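Flour, Steam and a Very Full Notebook

31/05/2020

I have been baking bread for years, but the notebook is new, and I wish I had started it sooner! Every loaf gets a page: flour, water, how long it sat, what the kitchen felt like. My friend Lino Caputo talked me into it back in January, when I complained that my good loaves never came out the same way twice. He was right, and he has been very nice about it.

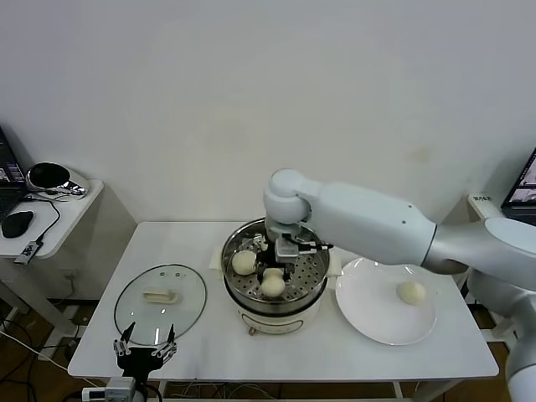 Page 48

Rye, second try. I used the dark flour from Puster this time and let the starter go overnight. What a difference in the smell! The crust came out thick and a bit bitter, which I love and my sister does not (she picked out the middle and left me the rest). I think I need to hold back some of the water. The dough stuck to everything, including the phone, when Italo Marchetti called to ask if I had any starter to spare.

I did, of course. I gave him 200 grams in a jam jar and told him to feed it that same night. He has named it Melis and sends me reports.

The next few pages are all flatbreads, and those are such fun after a week of waiting on sourdough. A hot pan, a little oil, some salt, done. I like to fold chopped scallions into the dough, roll it up like a snail and flatten it again. You get all these layers and it takes no skill whatsoever. 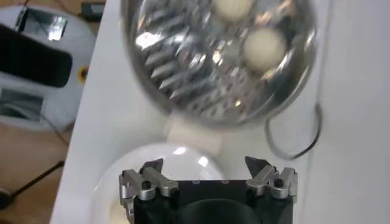
Two pale rounds against the shiny metal.

Next up is focaccia. Lino swears by potato in the dough, and I have a bag of potatoes that need using, so I'm trying it his way first. If you have a favorite topping, leave it in the comments, especially if it involves olives!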